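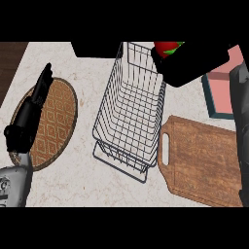

双腕ロボット導入計画 参加メンバー募集のお知らせ

調理補助ロボットの導入準備を進めているストラドゲート(Storudgate)共同厨房では、機器の選定と予算づくりを一緒に進めてくださる方を募集しています。ロボットの専門家でなくてもかまいません。むしろ、毎日台所に立っている方、見積書とにらめっこするのが苦にならない方、物の置き場所がどうにも気になってしまう方に、ぜひ来ていただきたいと思っています。

検討しているのは、野菜や果物をつかんでワイヤーバスケットに移すといった、ごく地味な作業です。大理石の調理台にランチョンマットやまな板、トレーが並んでいる、そんな普段どおりの台の上で二本の腕をどう働かせるか、まずはシミュレーションで確かめながら話を進めています。赤い実もののように傷みやすい食材にはどのグリッパーが合うのか、かごの寸法はそろえたほうがよいのか、腕の届く範囲に台を何台置けるのか。決めることは山ほどあり、そのひとつひとつが金額に響いてきます。

2024年に最初の見積もりを取ったときは、本体の値段ばかりに気を取られ、架台や電源工事、保守契約、予備の指先部品のことがすっぽり抜けていました。あとから書き足した項目は11にのぼり、計画は一度白紙に戻っています。今回はそのあたりを最初から丁寧に積み上げていきたいのです。

お願いしたいこと
・候補機種の比較表づくり(購入とリースの両方)
・設置場所の採寸と、作業台まわりの配置案の検討
・保守費、消耗品費、講習費を含めた年度ごとの予算案の作成
・シミュレーション画面を見ながらの意見交換
・販売代理店との打ち合わせへの同席(できる範囲で結構です)

募集人数 20名
活動期間 募集締切後から来年1月まで
活動場所 ムレル(Mullell)館二階の会議室。オンラインでの参加もできます
謝礼 会合への出席一回ごとにお支払いします。交通費は別途実費
必要な経験 特にありません。表計算ソフトを少し触れる方だと助かります

予算まわりのとりまとめはチュウ・アヨン(A-yeong Choo)、機器の選定はゴンサロ・コリャド(Gonzalo Collado)が担当します。コリャドは説明がたいへん丁寧で、そのぶん少々長くなりますので、初回はお茶を用意してゆっくり進めるつもりです。わからない言葉が出てきたら、どうぞ遠慮なく話を止めてください。

なお、特定のメーカーの製品を扱うお仕事をされている方は、お申し込みの際にその旨をお書き添えください。ご参加いただけますが、機種の採点には加わらず、技術面のご助言をお願いすることになります。

お申し込みは、お名前、ご連絡先、参加しやすい時間帯、それから「台所の道具を買って失敗した話」をひとつ添えて、受付窓口までお送りください。失敗談は選考に使うものではなく、初回の話のたねにさせていただきます。締切は2025年9月3日、当日の受付分まで有効です。結果は応募された皆さま全員にご連絡いたします。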